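Dye Uptake and Streak Formation in Marbled Decorative Panels
Fahad Yousafzai and Selvaraj Khan
Drustergate Technical College, Surface Finishing Module

3. Method

Test panels were coated with two layers of Bandero white primer, sanded between coats, and left in the drying room until Monday. Three pigment mixes were prepared with the same binder: white, lilac and purple. Each mix was poured in parallel lines and drawn down the panel with a notched spreader. The spreader was moved from side to side during the pull to give a wavy streak.

We prepared 34 panels. The first batch used a binder ratio taken from the Mollah worksheet, which proved too thin for the purple mix. The remaining batches used a thicker binder — the ratio is given in Appendix B.

4. Results

Streak edges were measured under a hand magnifier at fixed points, giving 1046 readings in total. Edge bleed was lowest where the lilac mix was poured second. When purple was poured next to white with no lilac between them, bleed increased on every panel in the batch. Room temperature had little effect within the range we could test.

Panels with a second clear coat kept their color after 80 wipe cycles. Panels with one clear coat showed fading at the corners, where the coat was thinnest.

5. Limits of the Work

The spreader was pulled by hand, so speed varied between operators. Readings by the two authors differed most on the thin-binder panels, and those were measured again in October. Gloss was judged by eye. A repeat study should use a gloss meter and a powered spreader — the Simon workshop has one that fits this panel width.
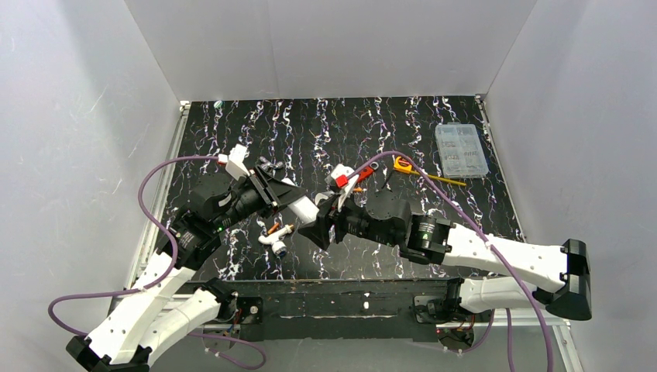

Figure 4. Wavy streak pattern in white, lilac and purple on a black surface.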